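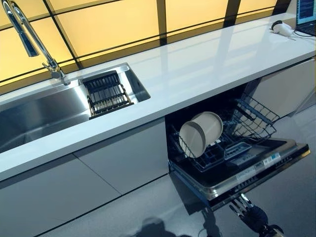 Kondness build log, part 3

I spent most of April on the cable routing and none of it on the software, and the arm is better for it. Every fault I'd been chasing since winter came down to the same wire. It ran too tight past the wrist, and when the joint turned far enough the connector lifted and the encoder dropped out. I had been blaming the Miah driver board for that. Sorry, Miah board.

The fix was a longer cable with a proper loop in it. I cut the new one 36 cm longer than the old one, which looks sloppy, but it clears the joint at both ends of its travel. I also swapped the zip ties for cloth tape. Zip ties dig into the jacket if you pull them as tight as I do.

Then there's the kitchen. I picked dishes as the test job when I started because the parts don't change much: a dishwasher rack, a plate, a second rack in the sink. Plates are harder than I figured. A bowl gives you a thick rim to aim for, but a plate standing on edge is a thin line from most angles, and the depth reading goes noisy right where you need it.
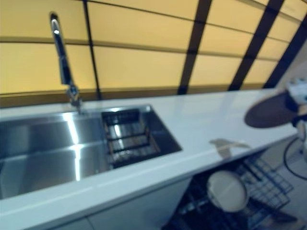

The counter is glossy too, and the height estimate wanders over the bright spots. For now I throw out any reading that jumps more than 2 cm between passes. It's crude – I'll redo it when I have the patience.

Grip force is set at 30 percent on the Cirnetent controller. I started lower and plates rotated in the fingers. Higher worked fine on plastic, but I don't want to find the limit with ceramic.

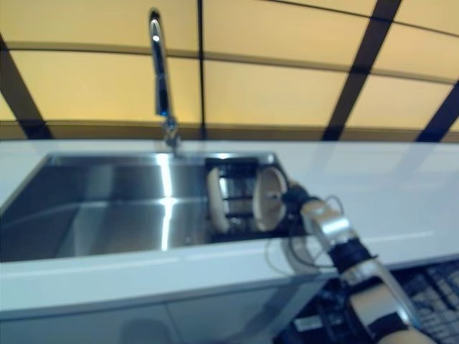 Zisley

Approaching from the side is the change I'd recommend to anyone trying this. Coming in from the top meant fitting the fingers between two plates, and they don't fit. From the side there's room, and the wrist stays in a comfortable part of its range.

Still to do: a cover for the wrist connector, shorter screws on the forearm clamp, and a way to save poses without retyping them. I have the screws already.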